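Trulwood Robotics Club
Minutes of the March general meeting
Held in the upstairs classroom, 6:30 pm

Present: Mabli Lewis (chair), Dorothy Bickerstaff, Barry Cheetham, Saqib Ansari, Xiaoyan Zhong (minutes), plus most of the student team
Apologies: Mr Villalobos

1. Previous minutes
Accepted with one correction. Barry did not "welcome" the towel project last month. He said he would wait and see. Xiaoyan has changed the wording.

2. Money
Balance is $2,016. Saqib asked whether that includes the entry fee for the Tokasard challenge. It does not. The fee is $760, payable before the end of term, and Dorothy pointed out that this is well over a third of what we have. She would like to see something fold before we pay it. Mabli said the early entry discount has already gone, so there is no harm in waiting until the next meeting.
Decision: hold off on the fee until April.

3. Musik (the line follower that plays tunes)
Still pulls left. The students think it is the wheel, Barry thinks it is the code. He offered to swap the wheel over and be proved wrong. The junior group wants it running for open day, with or without the tunes. Several people preferred without.

4. Towel folding project
Most of the evening went on this.

Saqib reported for the student team. The plan is unchanged: people fold and straighten towels at home using the hand-held gripper, the camera on it records, and the recordings are used to train the arm in the workshop. He is pleased with how many students have put their names down.

Dorothy asked what the arm can do today. Saqib said it can reach for a towel and close on it. Asked whether it can fold one, he said not in a way he would show a judge. Dorothy asked that this go in the minutes, and it has.

Barry's concern is the recordings themselves. The Tokasard rules give you a bare table and one plain towel. Ours are being made on beds, over patterned covers, with cushions and pillows and household bits and pieces all about. He does not see how that gets you ready for a bare table. Saqib's answer was that an arm trained only on a bare table falls over the minute anything changes, including the lights, and that the variety will help. Barry said he had read the same claim and would like to see it tested by us and not by someone selling arms.

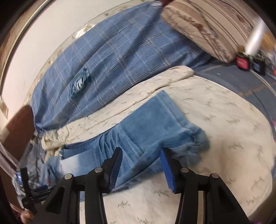 Mabli said both could be right and suggested the team train once on the home recordings and once on the workshop ones, then compare the two on the same towel. Saqib agreed but warned it would take up the good computer for most of a week. The juniors will need to be told.

Xiaoyan raised labelling. Half the clips have no note saying whether the fold was finished. She has been going through them at night and does not intend to keep doing it. From now on a clip with no note does not go in the pile. There was some grumbling from the students about this -- it passed anyway.

Dorothy also asked about privacy, as these are people's bedrooms. Families have all signed the form, but the form only talks about the workshop. Mabli will rewrite it and send it out again. Until the new one is back, no clips from that household get used.

Decision: 6 people to keep recording at home, no new sign-ups until the comparison is done.
Decision: the team will show the arm attempting a fold at the April meeting, 3 tries, no restarts. Barry to bring the towel.

5. Other business
The workshop key is missing its tag again.
Mabli asked for someone else to take on the newsletter. No takers.

Actions
Saqib: run both lots of training, write down the results even if they are bad
Mabli: new consent form, speak to the juniors about the computer
Xiaoyan: list of clips with no notes, by household
Barry: Musik's wheel, one towel
Dorothy: find out the last date Tokasard will take our money

Closed 8:15 pm. Next meeting in April, same room.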